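This site uses cookies to remember your settings. By continuing to browse you accept our cookie policy. Accept Manage preferences

Stakside Family Room: progress report to the Boonchu Fund

Period covered: the first four months of the grant, ending in August

The grant pays for longer opening hours at the Family Room in Vikmont, new flooring in the hallway, and a part-time worker for the late session. The late session is running, the worker is in post, and the floor is half done.

Opening hours

Before the grant we closed at 3 p.m. We now stay open until 6:30 p.m. on two days. The first month was slow. Families didn't know about the change, and the sign on the street door still had the old hours on it. We had 400 flyers printed and left them at the clinic, the library and both elementary schools. Attendance picked up after that, mostly with parents who come straight from work and with grandparents who have the children until dinner.

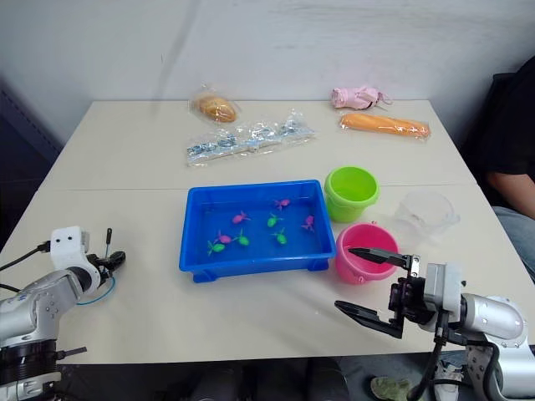

The session from 5 p.m. on is now the busier half of the late day. We had planned to use that part for one-on-one help with forms, but the room gets too loud. Form help has moved to the small office, by appointment, and the wait for a slot is short.

Staffing

The post was advertised twice. The first round brought in people who wanted full-time hours. For the second we put the hours in the heading of the ad and got better matches. The new worker started in the second month and has finished the child safety course. First aid training is booked.

Hallway floor

The old floor was lifting near the restrooms and strollers caught on it. Gevby won the job with the lowest of the bids we received. The section from the street door to the office is finished. When the rest was pulled up there was damp under it, and work stopped while the building owner had a pipe looked at. The owner is paying for the pipe. We have paid Gevby $3,965 so far, within the budget line, and the balance is due when the second section is laid. 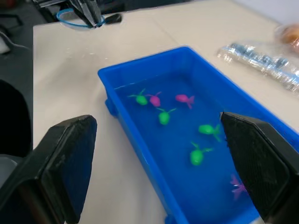 One parent wrote in our comment book that the later closing time was the first change in years that helped people on day shifts, but that the bus back toward the east side leaves just before we close and the next one is a long wait. Other families have told us the same. We have asked the bus company for the fall timetable and may move closing time to 6:15 p.m.

Numbers

Roughly 100 families have signed in at least once during a late session. The sign-in sheet doesn't separate new families from those who already came in the daytime, and we will add a box for this next month.

Requests to the Fund

We would like to move the unspent printing money to the cleaning line, as the longer hours mean an extra clean each week. We also ask for the floor deadline to be pushed back by one month.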